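Home | Hardware | History | Glossary | Random article

We use cookies to remember your reading settings. Accept | Manage

The desktop tower

The desktop tower is a personal computer built into an upright case, with the main board mounted along one side and the drives and power supply stacked around it. It is one of the most adaptable machines ever sold to ordinary people, and a good one can stay useful for many years with a new part now and then.

Layout

Most towers follow a shared set of board sizes and screw positions, so a case from one maker will often take a board from another. That simple agreement is the great charm of the whole thing! Power runs from the supply to the board and drives through bundles of cable, and a tidy builder can spend a happy evening routing them.

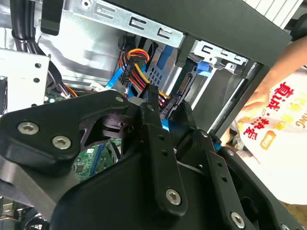

Repairers in Kerkby report that loose power plugs are the first thing they check, well before they suspect the board.

The processor sits in a socket near the middle of many boards. On some types a metal bracket swings up to let the chip drop in, then closes over it – no force is needed on the chip itself.

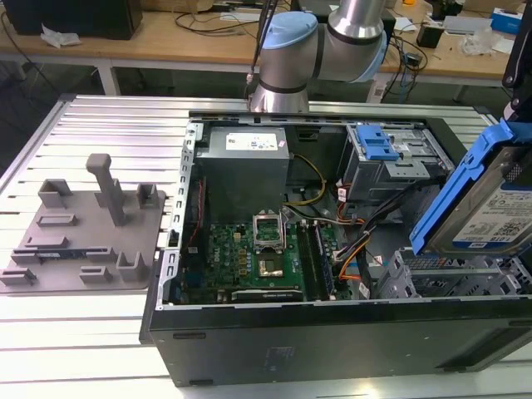 Can a tower be used lying on its side? Most run perfectly well that way, as long as the vents stay clear.

Memory goes into long slots close to the processor, and matched sticks are usually fitted in pairs of 2. Expansion slots take graphics, sound and network cards.

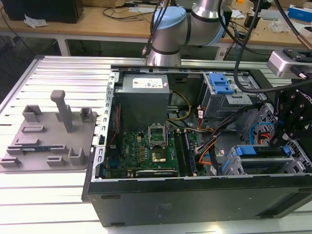

Reuse and collecting

Old towers have a lively second life. The repair fair at Zivov, held each August, has passed on 1,946 machines to schools and homes, and the Cistevby parts library lends from a stock of 1,000 boards, cards and supplies. Collectors love plain office models too, especially the heavy steel ones by Çetinkaya, a small maker that built cases for 20 years.

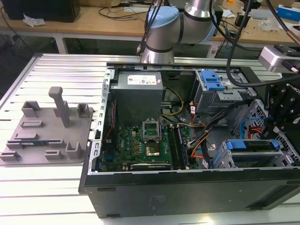 A tower case opened from the side.

Reader comments (3)

My Çetinkaya case weighs as much as a small dog and I would not swap it for anything.

Could you add a section on fans? Great article otherwise!

The Cistevby library lends power supplies for a whole month now, worth a mention.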